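# ridgeway-wristview

Rendering and replay tools for simulated wrist-camera episodes, plus the sample set we use to test them. Maintained by the simulation group at Sidico. The code started as a loose folder of scripts inside the Bistuso planner and was split out in July so the perception side could use it without pulling in the whole planner.

## What is in the repository

- `replay/` steps a saved joint trajectory through the simulator and writes one image per control tick
- `scenes/` kitchen scene definitions, object placement and lighting
- `checks/` scripts that flag bad episodes before they reach training
- `samples/` the Stanham sample set

## Sample set

The Stanham set has 294 episodes. Of these, 83 are held out for evaluation and should not be used for tuning thresholds. Every episode is capped at 600 control ticks. Anything that reaches the cap is marked `timeout`, whatever the arm was doing at that point.

Each episode folder holds the images, joint positions, gripper width, the commanded end-effector pose and a copy of the scene file. Poses are in the robot base frame, in meters. Quaternions are stored w first. Older Bistuso logs have w last, so run `convert_logs` on them before you mix the two.

## Running a replay

```
python -m replay.run --episode samples/0041 --out out/
python -m checks.views out/
```

The second command compares neighboring images and reports long stretches where very little changes. The default limit is set in `checks/views.yaml`. Replay is deterministic on one machine. Across different graphics drivers, expect small differences in shading along shadow edges, and compare joint states instead of pixels.

## Known issues

- Wrist views can be nearly featureless when the gripper is over a plain surface. Feature matching drops out and the pose estimate coasts on joint readings alone.
- Hard shadow lines on cabinet fronts are sometimes picked up as object edges by the segmentation step. Turning on soft shadows helps but slows rendering.
- Scenes with crowded counters need the larger mask buffer. Set `mask_slots: 1,000` without the comma; the parser does not accept it.
- Object textures are loaded lazily, so the first tick of a run is slow.

## Sample renders

Wrist views from one kitchen scene. The second has the most in view, with the crossbow and the double-door cabinet; the other three are mostly plain gray surface and make a good test for the matching dropout.

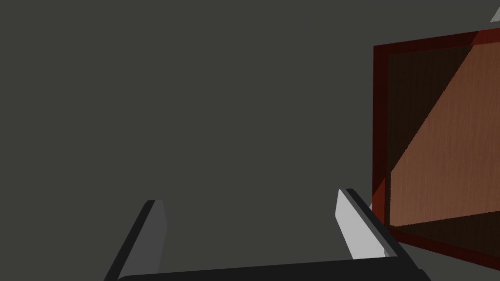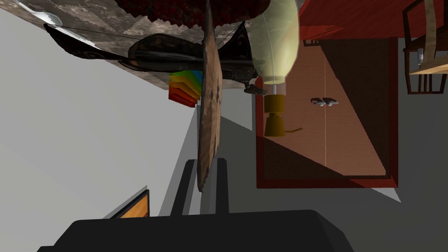
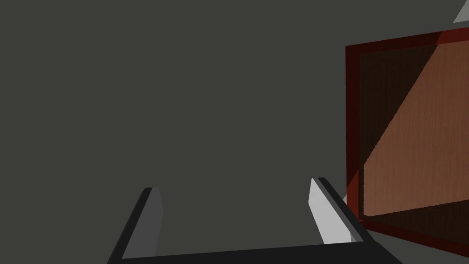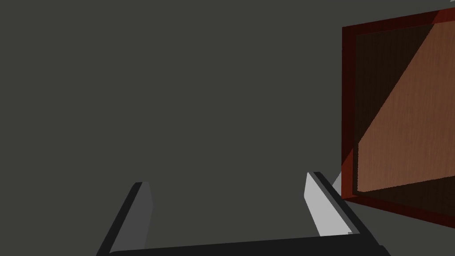 Ridgeway replied on the issue tracker that the dropout is worse than the list above suggests: with the default settings their tracker lost its pose and took a long time to recover, even after the view filled up again. They got better results by raising the process noise whenever the match count fell below the minimum, and asked for that to be a config option. It is open as a feature request, and a patch would be welcome.

Contact: use the issue tracker | © Sidico simulation group | Back to top

This site uses cookies to remember your display settings. Accept | Decline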